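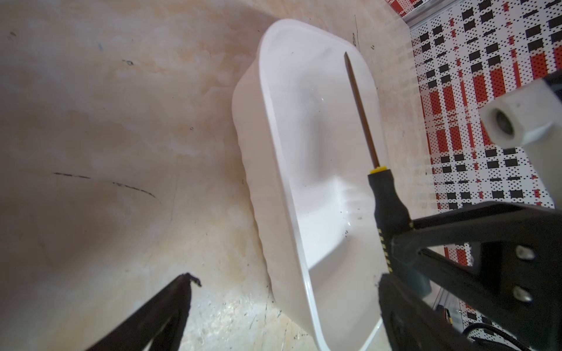
Gripper comparison, tool handling – gallery

Posted by Daniyal Naqvi, 02/06/2020

In May we compared two pairs of fingers on the same arm, the Pradeck fingers and the older Moltudier ones. The task was always the same: take one hand tool from a white plastic tray and put it back. Each pair made 90 attempts with every tool, and the camera at the wrist recorded all of them.

Screwdriver in the tray, wrist camera, Pradeck fingers. The thin shaft points to the far end, and the black handle with the yellow collar lies on the gripper side. We asked for a grasp on the handle only. A grasp on the shaft was written down as a miss, even when the tool came up.

Some notes on the settings. Kgomotso Mabaso kept the closing speed equal for both pairs. The floor of the tray is glossy and gives bright highlights, so Wajid Bajwa lowered the exposure of the camera after the first morning – the earlier recordings are kept in a separate folder. Iraklis Chrysikopoulos marked the results by hand, 248 good grasps for Pradeck and 191 for Moltudier, all tools together.

The table with each tool separately is still being checked. Please write to Daniyal if you need the raw recordings.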